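20th March
By Hilkka Hirvonen

Section 3: Care of your Jaltholm table top

Read this section before the first use of the table. The marble pattern is part of the surface, so dark veins and cloudy streaks are normal and cannot be washed away.

Daily cleaning

1. Remove all things from the table top. Lift them, do not pull them.
2. Wipe off crumbs and sand with a dry soft cloth.
3. Wipe again with a damp cloth and a little washing-up liquid.
4. Dry the surface with a clean towel.

Note: Wipe always in long lines from one side to the other. Circles leave marks that are easy to see in the evening light.
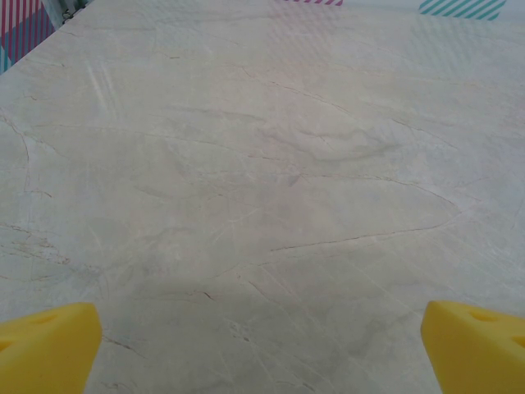

For spots that stay after step 4, put a wet cloth on the spot and wait two minutes. Then repeat steps 3 and 4. If the spot is still there, look at it from a low angle - a scratch will catch the light, but a vein will not.

CAUTION: Do not use scouring powder, steel wool or a knife.

CAUTION: Do not place pans hotter than 60 °C directly on the table top. Use a mat.

Fine scratches

Fine scratches can be made less visible with Lehtinen polish, part no. 247. Try it first in a corner. Use a small amount and let it dry fully before you put anything back.

247 views | 3 comments | 2 shares

Related
Section 2: Fixing the legs
Section 4: Moving the table to another room
Ordering spare parts from Skimodcombe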